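Borkance Hand and Arm Demonstration Days

Book a visit to the Gosville showroom

We use cookies to remember your region and the items in your quote list. Accept all / Manage settings

Product code: BK-DEMO
Format: in-person visit, half day
Location: Brellow showroom, Gosville
Group size: up to 7 people
Cost: free for companies and schools with an open quote, otherwise 200 dollars per group, credited against any order
Next open day: 4 Jun 2024. The one after that is in August.

Overview

The Borkance is a jointed robotic hand sold by Brellow for use on light research and assembly arms. Most of the questions we get about it before a purchase are hard to answer by phone. People want to know how it behaves next to the things they plan to put in front of it, how much space it needs, how loud it is, and how long it takes someone new to get it doing anything. The demonstration day is set up to answer those questions at a table, with the hand running.

You can book a private half day for your own group, or come to one of the open days, where several groups share the room. The hardware is the same on both. On a private visit you choose the tasks. On an open day we follow a set order and take requests in the last hour.

What happens on a visit

Sessions start at 9 a.m. or 1 p.m. Octavian Mihăilă runs most of them. He did the first installations of the hand at customer sites and still handles the difficult ones, so bring him your mounting questions.

The first half hour is a safety talk and a walk through the controls. Everyone signs the visitor sheet, and everyone who plans to run the hand shows that they can find the stop button and use it. There is one button at the operator station and one at the visitor side of the table. Long hair is tied back and lanyards come off.

After that the arm is powered up and homed. Octavian runs the hand through its full range with nothing on the table, first slowly and then at working speed. This takes a few minutes and is a good time to listen to it. The finger drives make a light ticking sound when they change direction. Visitors who plan to put a hand in a quiet office or a classroom often ask to hear this part twice.

The next hour is table work. We cover the usual tasks:

Single finger contact. The hand is brought down to touch one object with one fingertip and hold there. This shows how well the arm can be positioned from the operator station and how the finger gives when it meets something solid.

Pinch. Thumb and one finger on a small item such as an eraser or a folded card.

Wrap. All fingers around something upright, usually a cup.

Slide and turn. An item is moved across the cloth without being lifted, then turned a quarter turn.

Release. The item is put down and the fingers opened without dragging it. New operators find this harder than picking up, so we leave plenty of time for it.

Then visitors take over. Each person gets a turn at the operator station. If your group is the full 7, turns are short, and we suggest you agree beforehand on who most needs the time.

The last hour is for your own items and for talking about your setup.

Bring your own items

Please bring the parts or objects you expect the hand to work with. We keep ordinary household and desk items in the room, but a visit is far more useful with your own parts. A few limits apply:

- Nothing over 2 pounds.
- No open liquids, powders or food. Closed containers are fine.
- No blades or exposed needles.
- If it would upset you to have it scratched, leave it at home. We can't cover damage to visitors' property.

Label anything you want back. Tyyne Eskola at the front desk has a shelf of things left behind, and she will mail small items if you call within the month.

Setup used in the room

The hand is fitted to a tabletop arm through the standard wrist plate. Power and signal for the demonstration hand come in by cable, and we leave some slack so the wrist can turn without pulling on the connector. If you are planning a cell at your own site, look at how that slack behaves when the arm reaches low or across itself. Cable routing is the most common reason we get called back after an installation, and it's easier to see than to explain.

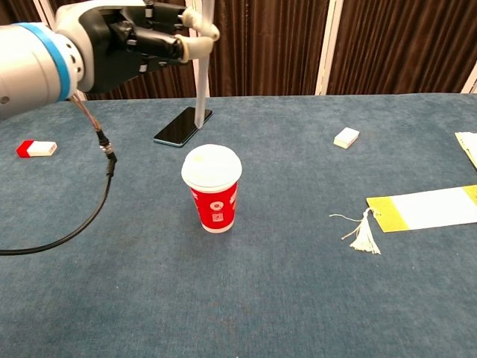 Fingertips are another thing to settle while you're in the room. The tip is what touches your parts, and its length and stiffness change how the hand feels to drive. A longer tip lets you reach down to a flat object while the palm stays clear of it, but it bends more and needs a slower approach. A short tip is stiffer and better for gripping. Tell us the height of your parts when you book and Octavian will have suitable tips ready. Changing a set takes 13 minutes with the hand powered down, so we normally do it during the break.

The same goes for the work surface. A fabric cover keeps small items from skating away when a finger touches them, and it is easier on the tips than bare metal. It also catches a dragging fingertip, so if your own bench has a hard, smooth top, say so and we'll pull the cloth for part of the session. The two feel different enough that it's worth trying both.

What the visit does not cover

We don't do programming training on demonstration days. You will see the control software on the operator screen and can ask about it, but the training course is a separate item and runs over two days. We also don't test payload or service life on these visits. Those figures are in the data sheet, and if you need them checked against your own part we can quote for that work.

The hand in the room is a demonstration unit and isn't for sale. It gets a lot of use by people who have never driven one, and the finger covers show some wear. New units ship with new covers and a spare set.

Notes from past visits

"We came in thinking we needed the larger hand and left with a quote for the smaller one. Being able to try our own housings on the table settled it." - Irja Saarela, Kuusisto

"Useful morning. The safety talk could be shorter for people who already work with arms. The operator station was comfortable and I liked that both of our technicians got real time on it." - Mitsuko Kawaguchi

"Good session, parking was a problem." - Troels Hjaltadóttir

We have since arranged for visitors to use the lot behind the building. Enter from the side street and take any space marked with a B. The safety talk is staying at its present length.

Getting here and access

The showroom is on the ground floor, with a level entrance from the rear lot. The operator station can be lowered for seated use - please mention this when you book so it's set before you arrive. There's a small kitchen with coffee and a table where groups can eat. We don't provide lunch, but there are two sandwich places within walking distance.

Photos and video are allowed during table work. Please ask before filming other visitors on an open day.

Booking

Send us the following by email or through the quote form:

- Company or school name and a contact number
- Number of visitors
- Morning or afternoon
- What you plan to bring, with rough sizes
- The arm you intend to mount the hand on, if you already have one

We confirm by the next working day. Private visits need a week's notice. Open day places are given out in the order requests come in, and we keep a waiting list. If you have to cancel, tell us by noon the day before and any fee carries over to another date.

Related items

Borkance hand, right
Borkance hand, left
Long fingertip set
Standard fingertip set
Wrist plate, blank
Cable kit with strain relief
Two-day operator training

Get the Brellow newsletter. New products, open day dates and service notices, sent once a month. Enter your email address to sign up. You can unsubscribe at any time.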